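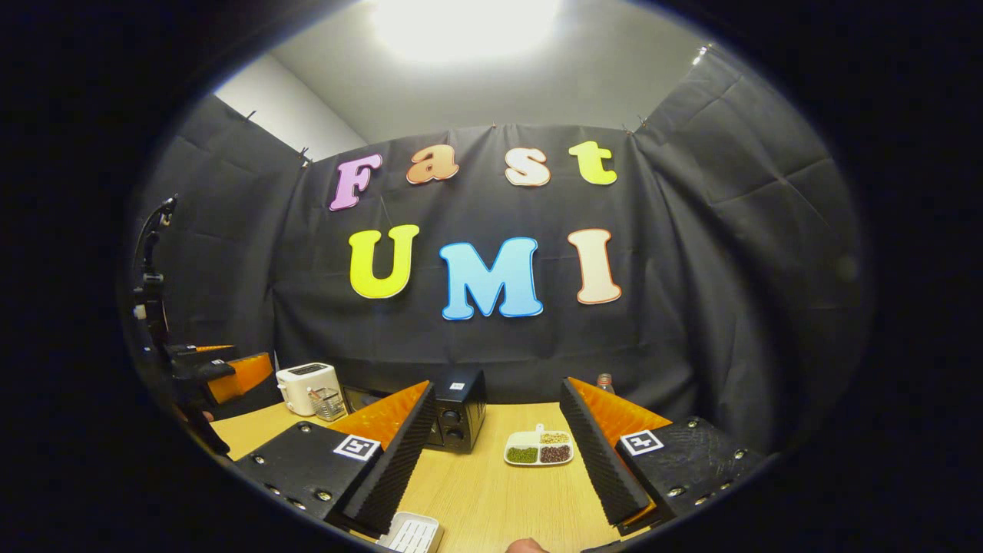
Hand-held gripper over the practice table, fingers open.

March, bench 2, started after lunch

Continued with the hand-held gripper. The aim for this week is still the same: the fingers must close in line, and the marker on each block must stay readable by the camera during the whole stroke. Last week the right side had some play, and I blamed the printed finger for it. I was wrong. The play was in the mounting block. Two of the screws had bottomed out before the block was tight. I changed them for shorter ones from the Nideck box and the play is gone, as far as I can feel by hand.

Measured opening after reassembly: 43 mm between the ridged pads at mid height. The drawing says 40. I don't correct it for now, the extra is useful for the bottle.

Orange panels: I drilled the holes a little bigger with the hand drill, so the panel does not pull the finger when the screw is tightened. Please do not use the countersunk screws here. They push the panel sideways and then the whole finger leans.

Table layout for practice is the Mukdale layout with small changes. Black toaster oven in the middle, white toaster on the left with the mesh cup next to it, plate with the three beans on the right. The oven has a tiny marker on top. When you clean the oven, wipe around the marker, the glue is weak.

Did 18 slow passes above the table, from the toaster to the plate and back. In 5 of them the left marker was lost for a short moment, always when I turned my wrist to the window side. The right marker was never lost. My first idea is glare on the print, so I will print the left one again on matt paper and repeat the same passes before I touch anything else.

Backdrop: the cloth is slowly coming down again. The clips hold well when the cloth is folded double at the top, I tried it on a spare piece.

To do
— matt marker, left block
— ask Jiltville if they still have the stiffer pad material
— write the screw length on the drawing
— return the torque driver to the Sjöberg bench

Stopped at 17.30. The log of the passes is in the shared folder, under bench 2.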